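Section 5. Running the Two-Arm Garment Flattening Protocol

This section covers the flattening trials used in the Zokine cloth study. It assumes that both arms have been calibrated as described in Section 3 and that the recording software starts without errors. Labs that want to compare their results with the Nava baseline should follow the steps in order and leave the default values alone.

The method being tested is called seam-first grasping. In the older method, the policy picks the highest point of the cloth and pulls outward. In seam-first grasping, the policy looks for a seam or a raised fold, closes on it with one arm, and uses the other arm to hold or spread the fabric. The baseline policy was trained on 4,000 demonstrations collected at the Candidville site.

5.1 Before you start

1. Clear the work surface of tools, cables and loose tags.
2. Wipe the fingertips of both grippers with a dry cloth. Lint on the tips changes the grip and shows up in the wrist view.
3. Set the room lights to the level you used for calibration. Do not change them during a session.
4. Open the session file and enter the garment code, the operator's initials and the policy version.
5. Press Home and wait until both arms have stopped.

CAUTION: Keep hands and sleeves off the table while the arms are enabled. The emergency stop must be within reach of the person running the trial.

5.2 Setting the starting state

6. Hold the garment by any one point, lift it clear of the table and let it drop.
7. Do not straighten the garment after it lands. If part of it hangs over the table edge, pick it up and drop it again.
8. Select Capture Start State. The software saves one view from each wrist.
9. Select Approach. The active gripper moves to a point just above the cloth and waits there with its fingers nearly closed.
10. Check the wrist view. The fingertips should be near a fold, with cloth in front of them, and the other gripper should be well clear.

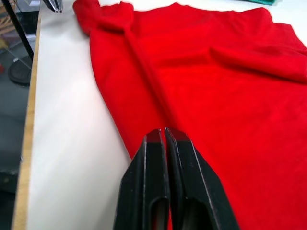

Nii Atinga: We kept getting false starts at step 10 with fuzzy fabrics. The fold detector would fire on a shadow and the arm would go down on flat cloth. Raising the ridge threshold by one notch fixed most of it for us, but we had to throw out the runs we had already logged, so do it before the first trial.

The ridge threshold is found under Perception > Cloth. If you raise it, write the new value in the session file. Runs made with different thresholds must not be pooled.

11. If the approach point is acceptable, select Accept. If it is not, select Reject and return to step 6. Rejected approaches are logged and reported separately.

5.3 Running a trial

12. Select Run. The policy has 24 actions to flatten the garment. A grasp, a pull and a release count as one action.
13. Do not touch the garment during the run, even if it bunches up under an arm.
14. If a gripper closes on nothing 3 times in a row, the software ends the trial and marks it as a failed grasp. Leave this mark in place.
15. When the policy reports that it is done, or when the actions run out, the arms lift and hold.

NOTE: The policy may pause above a place where seams meet. This is expected. Seam junctions score high as grasp points because the cloth is thicker there and slips less during a pull. The pause lasts up to 2 seconds while the second arm plans its own move.

16. If the pause goes on longer than that, select Hold and look at the planner log. A repeated "no partner grasp" message usually means that the second arm cannot reach the far side of the garment from where it is. 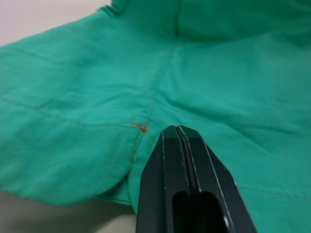 17. To clear the message, select Retreat, then Replan. Do not jog the arm by hand, as this breaks the link between the action log and the joint record.
18. If the message comes back, end the trial and mark it as a reach failure.

5.4 Scoring

Coverage is the visible area of the garment at the end of the trial divided by its area when laid out by hand. Measure the hand-laid area once per garment, before the first session, and reuse the number.

19. Select Score. The software draws an outline around the cloth.
20. Correct the outline if it has picked up a shadow or missed a hem – this happens most often with pale garments on a pale table.
21. Save the score and return to step 6 for the next trial.

High coverage does not always mean a flat garment. Small wrinkles have little effect on the area, and a doubled layer can hide under a smooth one. For this reason the study also records a layer check, done by eye after the arms are parked and disabled. Enter Yes if any part of the garment is folded under itself.

Results from the Dralport site were scored without the layer check and can be compared on coverage only. To convert older session files to the current format, see Section 7.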